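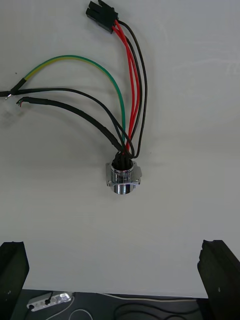 Round connector with its wires fanned out, fingers open, ready for a demo run.

Bench Tips: Teaching a Robot Arm to Handle Wired Parts
Posted 23 Oct 2021 in Workshop

I have been teaching our arm by hand and by remote since August, and I still get a little thrill every time it goes off and does a pick by itself! Wired parts are the fun ones. A plain block sits still and behaves, but a connector with a bunch of cables on it wants to roll, spring and drag, and your demos have to show the arm how to cope with all that. These are the habits that have helped most at our bench.

Before you start

Work on a plain, light surface. White is great with shiny parts, and you can see thin black wires against it from across the room.

Wipe the surface now and then, but don't fuss over every scuff. A few marks won't hurt.

Fan the wires away from the side you are going to reach in from. If they all leave the top of the connector, come in from the bottom.

Check every loose end. Bare tips and unplugged housings love to hook on a fingertip. And never practice on anything that is live. Part disconnected, always.

Moving the arm by hand

Put the arm in its free-move mode and hold it near the wrist. Pushing from the elbow makes for a wobbly path, and the arm will copy your wobble faithfully.

Open the fingers wide well before you get to the part. I used to open them at the last second and knocked the connector sideways more often than I grabbed it.

Close on something solid. On a round connector that means the metal barrel or the flange, never the bundle of wires. Chrome is slippery, so close slowly and pause a beat before you lift.

Driving it by remote

We use a Zarkeo hand controller with the Grestik recording program, and whatever you have will have its own quirks. Turn the speed down at first. I run mine at 43 percent for anything with cables and it feels lovely, like steering a very polite crane.

Watch the wrist camera view for the last bit of the approach and the real bench for everything before it. Polished metal throws highlights that move when you move, so line up on the corners of the flange instead of the bright spots.

Keep your demos short. If one runs past 90 seconds I toss it and go again, as I've usually dithered somewhere in the middle.

How many demos?

More than you'd like, fewer than you fear. Our first decent pick came after some 1,226 tries, which sounds awful, but a lot of those were me learning to drive. With the next part we got going much faster.

Change one thing every 3 demos: turn the connector a bit, slide it over, flip a wire to the other side. If you always lay the cables out the same pretty way, the arm will be lost the first time one curls differently.

Keep a few clumsy saves too. A demo where you miss, back off and try again is worth having, as long as it ends in a good grip. Label it so you can find it later.

Tidying up

Park the arm with the fingers open and clear of the wires before you switch off. Coil long cables loosely and put multi-pin housings away latch side up. Ours live in a shallow Zoubi tray with a strip of masking tape for the part name.

Next month: feeding a cable through a panel hole.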